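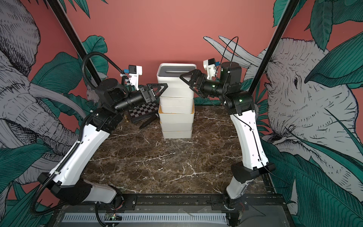
Besirside erweitert kommunale Leihstelle für Haushalt und Spiel

Besirside, 14. Februar 2019 - Die Gemeinde Besirside führt ihre Leihstelle in der Rornwoodstraße dauerhaft weiter. Der Gemeinderat stimmte einer entsprechenden Vorlage der Verwaltung zu. Im vergangenen Jahr wurden dort 908 Ausleihen verzeichnet, vor allem von Gesellschaftsspielen und Küchengeräten.

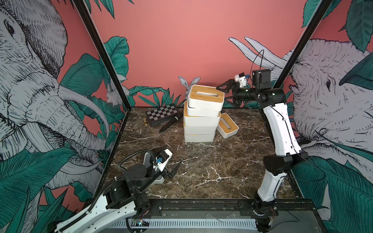
Wandbild mit Elefant und weißen Kaninchen vor lachsrosa Hintergrund.

Die Leihfrist beträgt künftig 30 Tage und kann einmal verlängert werden. Für Erwachsene wird eine Jahresgebühr von acht Euro erhoben, Kinder und Jugendliche bleiben

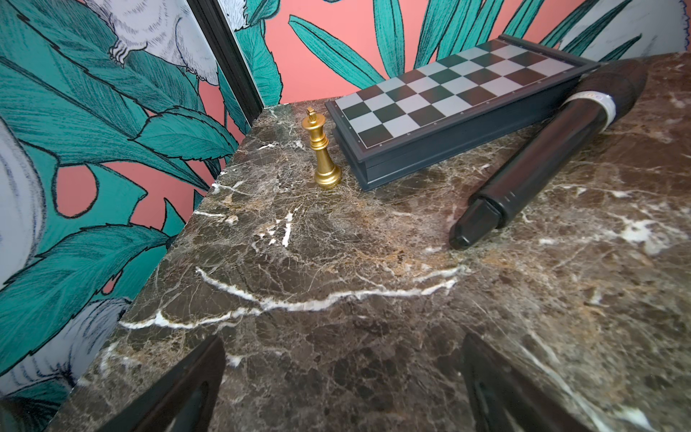
von der Gebühr befreit. Schulen und Vereine können nach Voranmeldung bis zu 40 Gegenstände gleichzeitig entleihen. »Die Nachfrage hat den Probebetrieb gerechtfertigt«, erklärte Sabine Lindemann, Leiterin des Fachbereichs Kultur und Soziales.

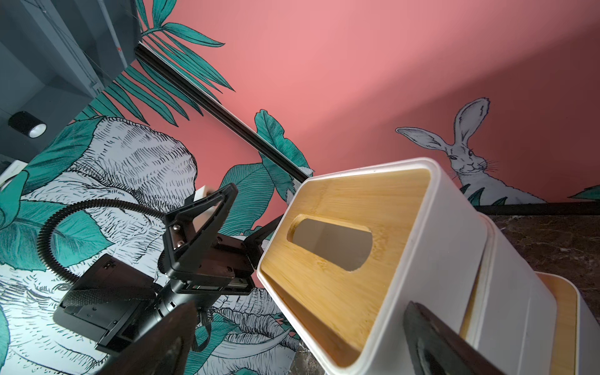
Die neue Gebührenordnung tritt im Juni in Kraft. Bereits ausgestellte Ausweise behalten ihre Gültigkeit - ein Umtausch ist nicht erforderlich. Anträge nimmt das Bürgerbüro entgegen.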